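Bururska publishes good practice code for small robot arms on tabletops

For immediate release

Bururska has published a code of good practice for people who build, teach with or test small robot arms on ordinary tables. The code is free to read and copy. It applies from April and covers arms of the kind that are often printed in plastic, driven by hobby servos and used to pick up light objects.

Larger industrial robots are already covered by formal safety standards, and the new code does not replace or alter any of them. It was written for classrooms, workshops and small laboratories, where an arm may be put together in an afternoon and where the person running it is often sitting within reach.

The text has 32 clauses in four parts: the table, the arm, the objects and the record. Each clause is a single instruction followed by a short note on how to check that it has been met. A printed copy fits on both sides of one folded sheet.

Part one deals with the table. The base of the arm must be fixed so that it cannot tip or slide when the arm is at full stretch. The reach must be measured with the gripper fitted, and cups, phones and loose tools must be kept outside it. Power must be cut by a switch that the operator can reach without leaning across the arm.

Part two deals with the arm itself. Printed parts are to be looked over for cracks before each session, with most attention given to the shoulder and the elbow. Servo cables must have enough slack for the wrist to turn fully, and must not be able to catch on the gripper or on anything standing on the table. Screws at the joints are to be checked by hand at the start of the day and again after any fall or collision.

Part three covers the objects being handled. Toy fruit is a common choice for pick and place work, and the code allows it for all basic trials. Objects must be light enough for the gripper to hold with the arm extended, and must have no sharp edges. Where an object is to be lifted over a container, the operator must set the lowest safe height for the gripper before the run begins.
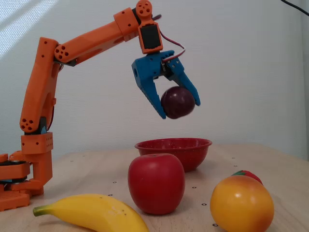
Endevent asked during the consultation whether a lowest safe height was needed at all for arms this small, given that most servos will stall before they do any harm. Its response said that a stalled servo can overheat if left under load, and that a limit on how long the motor may be held against an obstacle would do more good than a limit on height. It also asked for plainer wording on what counts as a collision.

Bururska accepted both points in part. The height rule stays, and a new clause requires the operator to stop the arm when it has been pressing against the table, a container or another object without moving. Collision is now defined as any contact the operator did not plan, however light. Contact between the fingers and the object being picked up does not count.

The draft was open for comment for 40 days. It drew replies from schools, repair workshops and makers of printed parts, and most of the changes they asked for were to do with wording. Several replies wanted the section on cables moved nearer the front, and this has been done. A request to set a single top speed for all arms was turned down. The code instead asks for the first run of any new movement to be made at a quarter of the normal speed.

Nieto tested the draft over 2,000 pick and place cycles using light objects set close together on a table. The trial led to two further changes. Objects standing next to the one being picked up must now be listed in the record, and the fingers must be opened and closed once above the table before the first descent.
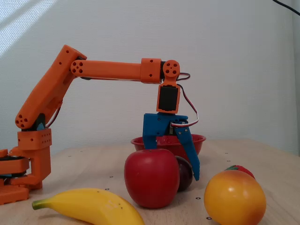

Part four, on the record, is the shortest. Operators are asked to note the date, the arm, the objects used, the starting layout and any unplanned contact. A failed grasp is written down in the same way as a good one, and runs must not be left out because the object was dropped. The record may be kept on paper or in a file, provided that another person could set out the table again from what it says.

The code also sets out when a second person should be present. This applies to any session with learners under 16 and to the first powered test of a newly built arm. For all other work one trained operator is enough.

Clakel will host the text and the blank record sheet, and will send printed copies to schools and workshops on request. The first order from any one site may be for up to 40 copies. There is no charge for the copies or for postage.

Use of the code is voluntary. Bururska does not inspect sites or issue certificates, and organisations that follow the text may say so but should not describe their equipment as approved. Comments on the published version can be sent to Bururska at any time and will be read before the next revision. Translations are welcome if the clause numbers are kept the same.

Notes to editors

The code applies to electrically driven arms fixed to a table or bench. It does not cover arms on wheeled bases, arms driven by compressed air, or any arm used to handle hot items, blades or food meant for eating.

Extracts may be reproduced without permission if Bururska is named as the source.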